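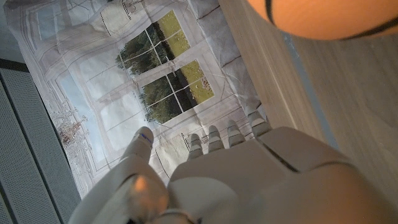
4.2 Wrist camera check and open-hand pose

Do this section after the Brovton hand is bolted to the arm and before any grasp is taught.

1. Turn on the arm controller, then the hand. Wait 10 seconds.
2. Open Pladel Setup and select Wrist View.
3. Send the command OPEN. The thumb and all four fingers must extend.
4. Check the live view. The back of the hand should be at the bottom, with the fingertips pointing into the work area. If the hand is upside down, set Rotate to 180.
5. Look at the collar where the hand meets the wrist. If it is not visible, tilt the camera bracket down by up to 5 degrees and tighten both screws.
6. Place the test object on the work surface. A ball with dark seams on a light wood top gives good contrast.
7. Save the pose as HOME_OPEN.

CAUTION: Keep hands clear of the fingers during step 3. The hand moves at full speed until HOME_OPEN is saved.

NOTE: Printed backdrops can be left up. Pull out deep creases if the tracker drops the object — see 8.2, Lighting and Background.

Continue with 4.3, Grip Force.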